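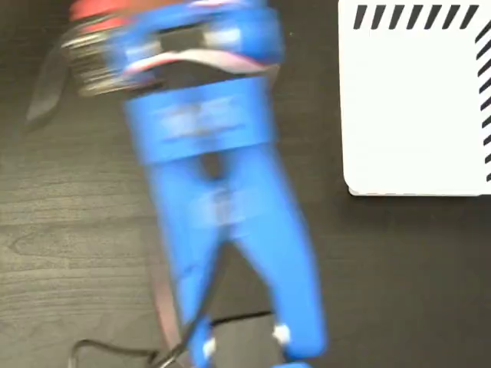
Comparing two-finger grippers on a kitchen table: working tips

These notes come from bench sessions comparing two controllers, the Plumex and the Plerkinar, on small household pick-and-place jobs. Vy Đặng ran the controllers. I kept the log. The full set was 234 picks, and the tips below are in the order we wish we had applied them.

Set the surface first

Use one table for the whole comparison and do not move it. Dark wood shows dust, so wipe it before each run. Leave the reference board in the same corner, flat, and check it against a tape mark at the start of the day. If the board has shifted, throw out the run.

Test with something awkward

Cubes tell you very little. Pick an object with a rounded body and parts that stick out, then try it from three directions. Shiny finishes are also worth including if a camera is part of the comparison. 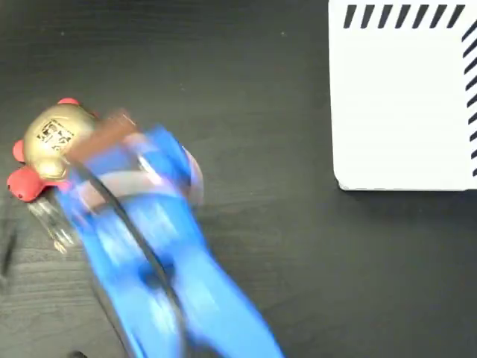 Blue fingers over the gold and red toy, striped board at upper right.

Log the approach speed with every attempt. A grip that holds at low speed may knock the object away at a higher one, and the notes are no use later without that number. We changed speed only between sets, never inside one.

Look at the finger faces

Flat faces are easy to print and easy to clean. Stepped faces give an edge something to catch on, but they need more care in setup. Close the jaw slowly with nothing in it and look from the side. The ridges nearest the tips should come together evenly.
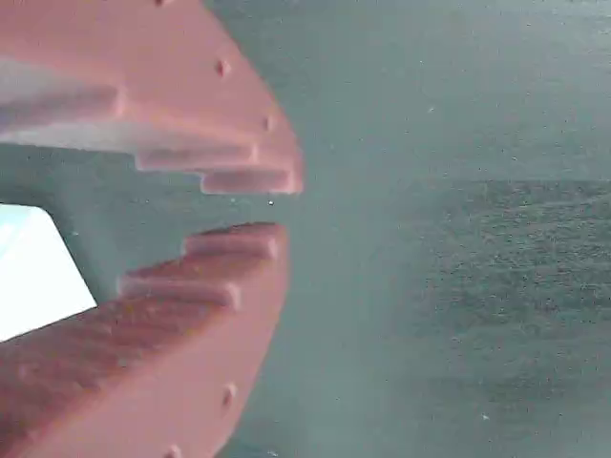
If they do not, loosen one finger, shift it slightly and close again before blaming the controller. Jin-sol Moon lost most of an afternoon tuning the Plerkinar for a fault that was a finger mounted a little out of line. Brush out the steps with a dry toothbrush. Crumbs collect there — so does print dust.

Tape before screws

Clear tape is good enough for holding parts in place while you are still deciding where they go. Wrap it around the plastic, keep it off the gripping faces, and replace it when the edges lift. Drill only after the position has survived a full set. 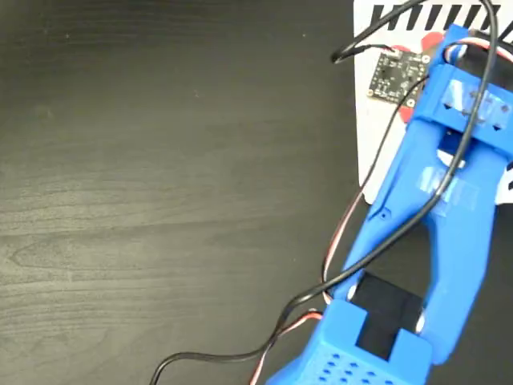

Leave slack in the cables

Run the arm through its full reach by hand with the power off and watch the wires. Any cable that goes tight needs a longer loop. Keep the loops away from the fingers, and write down which way each plug faces before pulling it.

Keep the log plain

One line per attempt: object, speed, controller, held or dropped. The Plumex held 198 of our picks, counting both finger types. Figures by finger type are in the Mạch sheet, under September.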